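Speaker notes, Impi Pitkänen
Looking after the hand-held grippers at Harju
June 23, 2024

Opening. Skip the bio. Ask who has read the Zistix maintenance sheet. Then ask who believes it. The sheet says to check the finger bolts every 1,000 grasps. I want to know where a number that round came from. 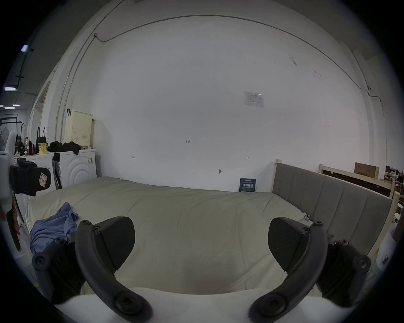
Finger alignment first. The sheet calls it a yearly job and I don't buy it. Our log from January has 336 grasps on one pair before the pads stopped meeting square. Open the fingers over something pale and plain and look straight down. The mattress does fine for this, you get a clean gap between the two black pads and you can compare their angles by eye. Then go to the bolts at the pivots. Snug, stop, work the fingers, check again. Don't let anyone talk you into thread locker on day one, you'll be back in there within the week.

(If someone brings up the Bosari alignment jig: we tried it. It measures the jig very well.)

Slide two. Pull test. Slow down, people always want to photograph this one. 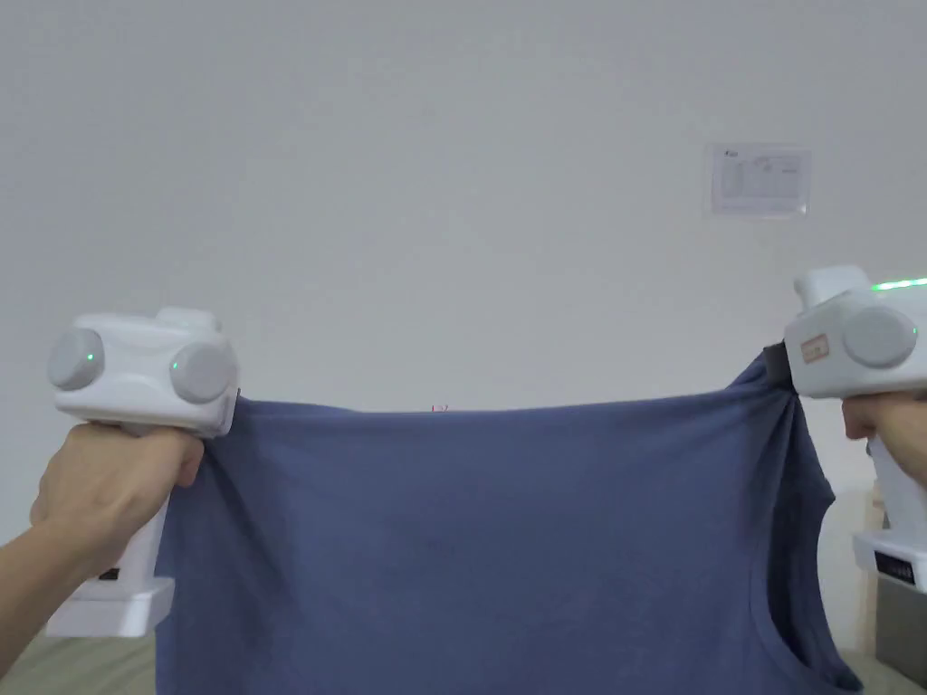

Pull test on a blue-grey shirt, one gripper in each hand.

What I look for is a straight top edge. If it sags, first suspect the person holding it, then the jaws. Watch the corners too, creases should run out from where the cloth is pinched. Hold for a count of 5 and look again. Creep at one corner means cleaning that jaw before touching any setting.

Indicator lights. Say this twice. Green is not a calibration result. I have had green on a unit that was plainly out of line, and Daverus support told me to restart it. I restarted it. Still out of line, still green.

Cleaning: lint gets into the hinge. Dry brush, then a cloth. No solvent on the pads until I see a test from somebody who isn't selling solvent.

The 1,174 figure. That is our longest run between pad changes, one pair, one operator, mostly cotton. Please do not put it in a slide deck as pad life. Somebody will anyway.

Questions. If short on time drop the cleaning part, keep the lights.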